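Home | Guides | Sewing Room | Kitchen | Archive

How to hand-bind a notebook with a simple five-hole stitch
Alard Craft Pages
Posted 29th September by the Alard workroom

I love this project! It takes one evening, the bits cost next to nothing, and you end up with a notebook that opens flat and fits your pocket. If you can thread a needle you can make one, and I'd be surprised if you stopped at one (my shelf is getting silly).

What you'll need

Eight sheets of A4 paper, anything you like writing on
One sheet of heavier card for the cover
Linen or strong cotton thread, 60 cm or so
A darning needle, an awl or a fat pin
A bone folder, or the back of a spoon
A metal ruler, a sharp craft knife and an old phone book to poke holes into

For the cover I've been using the 274 gsm card from Trurach in their grey-green colour. It folds cleanly and takes a bit of a beating in a bag. Cereal box card is fine too, and looks great with the printed side in.

Fold the pages

Fold each sheet in half, one at a time, and run the bone folder along the crease. Take your time here. Then tuck them inside each other to make one fat section and give the whole spine another good press. You'll notice the inner pages poke out at the front a little. Leave them be, we'll trim that at the end.

Cut the cover so it's the same height as the pages and a few millimetres wider all up. Score a line down the middle with the spoon handle before you fold it, otherwise the card can crack along the crease.

Mark and punch the holes

Make a little template from scrap paper the same height as your spine. Mark the centre, then a mark 18 mm in from each end, then one halfway between each end mark and the centre. That gives you five. Open the section over the phone book, lay the template in the fold and push the awl straight through everything, cover included. Go slowly and keep the awl upright, as crooked holes show on the outside. 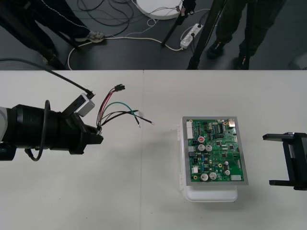

No. 190

Sew it up

Start from the inside, at the centre hole, and leave a tail as long as your hand. Come out through the centre and go along the outside to the next hole up. Go in there, then out through the top hole. Now turn around and come back in through the second hole, skip past the centre on the outside, and go in at the fourth. Out at the bottom, back in at the fourth, and out through the centre... stop! You want to finish on the inside, so if your needle is outside, pull back one stitch and check your path. I got this wrong on my first three notebooks and they still hold together beautifully.

Correction from a reader, and a good one: the easiest way is to start from the outside at the centre, then go up two, back one, down past the centre, out to the end and home again. The knot then sits on the cover, where a bead looks lovely.

Tug the thread along the line of the spine as you go, never straight up, or you'll tear the paper. Tie off with a double knot over the long centre stitch and trim the tails to a centimetre.

Trim the edge

Press the notebook under something heavy overnight. Next day, line up the ruler with the front edge and make lots of light cuts with the knife. Ten gentle passes beat two hard ones.

Next month: a pocket inside the back cover, using the Diltard fold.

Contact Alard Craft Pages | Copyright Alard | Back to top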